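Call for participants: camera and controller trials, Cliltville

We're looking for a handful of patient, good-humoured people to help us compare cameras and controllers on Gape, our small path-following robot, this coming June. You don't need a technical background, and we'd be just as pleased to hear from retired bus drivers and gardeners as from students. If you can walk at an easy pace, hold a game-style controller and tell us plainly what you liked and what drove you up the wall, you're very much the sort of person we have in mind.

Gape is being built at the Skallevham workshop to carry tools along park paths for grounds crews. At the moment we have two cameras to choose between and two hand controllers, the older Trostell unit and a lighter one we put together ourselves. We want to know which pairing lets an ordinary person steer with confidence when the weather has turned and the leaves are down — the part of the year when grounds crews are busiest.

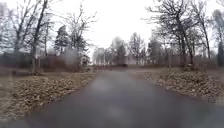
Do I need to have driven a robot before?

Previous experience isn't needed, and we'd like at least half the group to be complete beginners. Everyone gets an unhurried practice run first, with one of us walking alongside, and you can ask for another go before we start taking notes.

Each session lasts 100 minutes, including a proper break for tea and something to eat. You'll steer Gape along the same stretch of path with each camera and controller in turn, then fill in a short form and have a chat with us about how it felt. We have 42 places, and we pay $100 per person at the end of the session, whether or not you finish every run.

Participants should be 18 or over and comfortable outdoors in cool weather. Please bring a rain jacket and sturdy shoes. If you wear glasses for reading screens, bring those too. We're happy to organise a chair or a slower pace — just mention it when you write.

To put your name down, send a short note to the Skallevham workshop, 167 Mill Road, Cliltville, or drop in any morning before noon and ask for a trial form.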